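**TEKDALE, August** – Can a machine put away the small stuff yet? Skanano and its partner Kendisis think the answer is getting closer to yes, one little drawer at a time, and this month they are sharing how far their Chore Bench project has come.

Chore Bench is a set of 42 everyday jobs picked from homes, stockrooms and repair shops. They include folding dish towels, matching lids to jars, refilling a napkin holder and sorting loose parts into drawers. People do each job first with hand-held grippers, so that every grasp is one a robot's gripper could make too. Those runs are then used to teach a robot arm the same chore.

"I love the drawer jobs," said Khrystyna-Mariia Stasiv, who leads the project at Skanano. "You have to pull a drawer without dragging the whole case along with it, pick up something small that's lying flat, and let go of it in the right spot. We do that at home while talking on the phone! For a robot it's a full afternoon of trouble, and I get excited every time one of our arms gets through it."

The small-parts station uses a case of clear drawers, a white board and one item at a time, with a gripper in each hand. 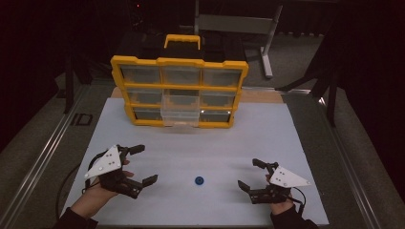 ## What works, and what doesn't yet

The team has collected 3000 runs so far. In the latest round of tests, the robot arm got 100 tries at the drawer chore with parts it had practiced on, and finished 76 of them without help. Most of the misses came at the pickup, when a thin part slid away from the fingertips or the arm closed on air just above it. Pulling the drawer open went much better than anyone at Skanano had guessed in the spring.

Soft things are still hard. Towels come out folded, but slowly, and a fitted sheet remains well out of reach. Clear plastic is another sore spot, and the team is trying new lighting to help the arm find drawer edges.

"People ask me if they can have one for their kitchen by the holidays, and I have to tell them no," said Zübeyde Demirtaş, head of testing at Kendisis. "A shop bench with the same parts in the same places every day is a much fairer fight. I'd be happy to see one sorting hardware there while we keep working on the laundry."

## Next stop: a real stockroom

This fall the project moves to Martens, a hardware and repair store in Tekdale, where an arm will sort returned fasteners after closing. Store staff will choose the drawers and the parts, and the arm will have to manage with whatever it is given. Results will be shared, misses included.

The Skanano workshop is open to visitors on Friday from 2 p.m. to 5 p.m. Guests are welcome to try the hand-held grippers themselves, and reporters can ask for time with either team at the front desk.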